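Plarkeck Home Help > Laundry and Cleaning

Towels smell sour again an hour after washing??
Asked December 22, 2003

ok so I have a set of 5 bath towels, nice thick ones, not cheap. They come out of the dryer smelling fine. Use one after a shower, hang it up, and by evening it smells like a wet dog. Front loader, warm wash, regular liquid detergent plus softener. I tried double the detergent, no change, maybe worse. Family coming this week and I don't want to hand them stinky towels. Washer is a Valtach, we got it in July and the old one never did this. Do I need to buy new towels or what

2 people had the same question

Answer 1 (marked helpful, 16 votes)

Stop with the softener. And stop doubling the soap, you're making it worse. Both leave a film in the loops, the film holds water and body oil, and that's what stinks once the towel gets damp again. New towels would do the same thing in a month.

What I do:
Hottest wash your towels can take, check the label. No detergent at all. Cup of plain white vinegar in the drum. Look through the door during the rinse, you'll probably see suds even tho you put no soap in. That's old buildup.
Run it again, hot, half a cup of baking soda, still no soap. Don't put the vinegar and soda in together, they just cancel out. And never vinegar with bleach, ever.
Dry them all the way. Thick ones fool you, edges feel done and the middle isn't.

After that half the detergent you use now and no softener. Mine took two rounds before the smell was gone for good. They feel a bit scratchy at first, shake them hard before they go in the dryer.

Also don't hang them folded over on a hook. Spread out on a bar.

Answer 2 (4 votes)

Check the washer too. Front loaders, pull back the rubber gasket around the door and wipe inside the fold, mine was black in there, disgusting. Clean the little drain filter at the bottom, put a towel down first becuase water comes out. Then an empty hot cycle. Leave the door open a crack between loads if there's no little kids around.

I use Bravus powder now instead of liquid, seems to rinse out better in our water. Could just be me.

Answer 3 (0 votes)

just buy new ones, Ouazzani has a set for 39 dollars. life is short

Reply from asker: did the vinegar thing twice, SO many suds. Gasket was nasty too. Towel from this morning still smells like nothing. thanks, skipping the new set for now

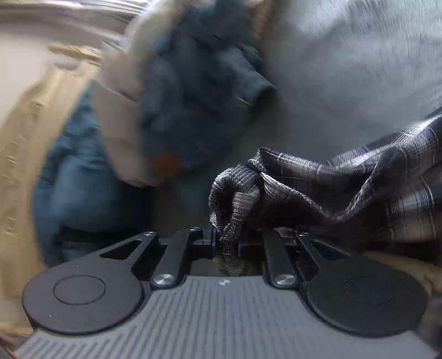 How much vinegar goes in for a full load of towels?
One cup of plain white vinegar, poured straight in the drum, with no detergent and no bleach in the same wash.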